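Home | Programmes | Equipment | Entry and Booking | Contact

Ketaven Workcell: Equipment for the Student Disassembly Challenge
Posted in June by Jintana Saithong, Wendach Technical Programmes

The Ketaven Workcell is the standard equipment set for the Student Disassembly Challenge, open to colleges and school engineering clubs registered with Wendach. Teams programme a robot arm to carry out service tasks on a desktop computer and are marked on placement, care of the parts and completion of the written log. The set is supplied on loan for one term or may be purchased outright by the institution.

Each set consists of the work table, arm mountings, gripper, fixture tray, practice computer and task handbook. Arms are not included in the basic set and may be hired separately. Institutions that already hold a compatible arm should state the model when booking, so that the correct mounting plate can be packed. 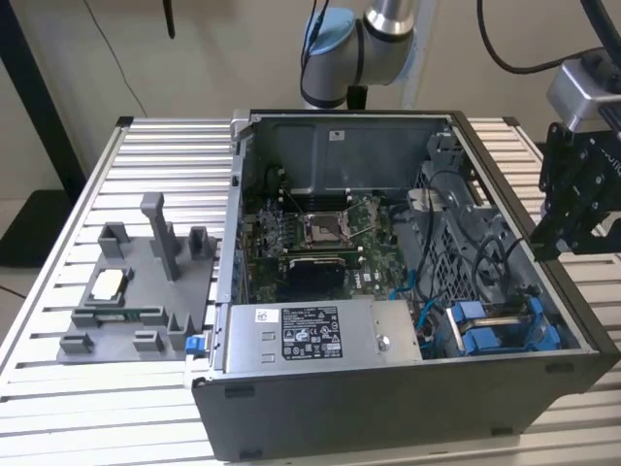 The fixture tray gives every team the same starting and finishing positions for small parts. It is 3D-printed to a drawing included in the handbook, and clubs may print replacements on their own machines provided that the dimensions are not altered. Parts are to be returned to the position allotted to them in the task sheet: the processor chip lies in the square pocket on the left, and the circuit board module is held in the slots along the lower edge. A part resting on the rim of a pocket is not counted as placed. Judges will check the tray before the computer — teams should therefore leave it undisturbed when the time signal is given.

The challenge is divided into two levels. The Vinbridge level is intended for first-year students and covers the memory modules and the processor. The Flores level adds the drive bay, where the gripper must work close to cables and plastic brackets. Students may prepare for either level in simulation, but at least one complete run on the physical set must be entered in the team log before the regional round. 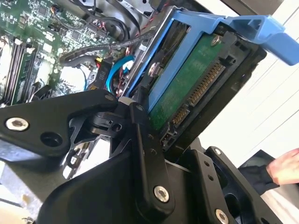

Hard drive in its blue caddy, with the gripper at the drive bay.

Hands must be kept clear of the arm whenever a scored run is in progress. During practice, a supervised student may guide or steady a part at reduced speed, with a second member of the team at the stop button. The supervising member of staff is responsible for confirming that the computer has been disconnected from the mains before any session begins.

The gripper fingers are held by socket-head screws and may be exchanged for fingers of the team's own design. Any such design must be submitted as a drawing with the entry form. Designs which would mark or bend the computer case will be returned for correction — this applies equally to fingers used only in practice.
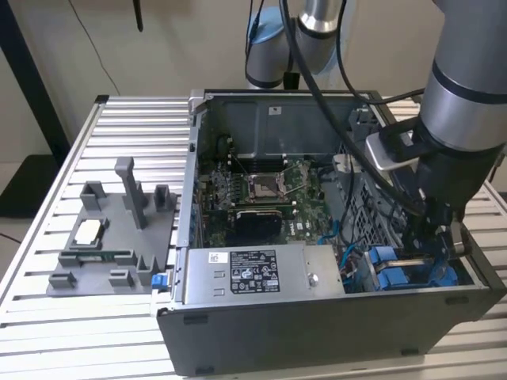
Approved finger designs may be used at both levels without further application. Teams wishing to change a design after approval should send a revised drawing to the programme office and continue with the standard fingers until a reply has been received.

Loan and purchase
Term loan, basic set: £189
Replacement fixture tray: £83
Arm hire, per term: £608
Purchase, basic set: £1,150

Prices include delivery and collection within the programme area. Sets on loan are to be returned in their original cases, with all fingers, screws and tray parts checked against the packing list. Enquiries concerning entry, equipment or staff training should be addressed to Jintana Saithong at the Wendach programme office.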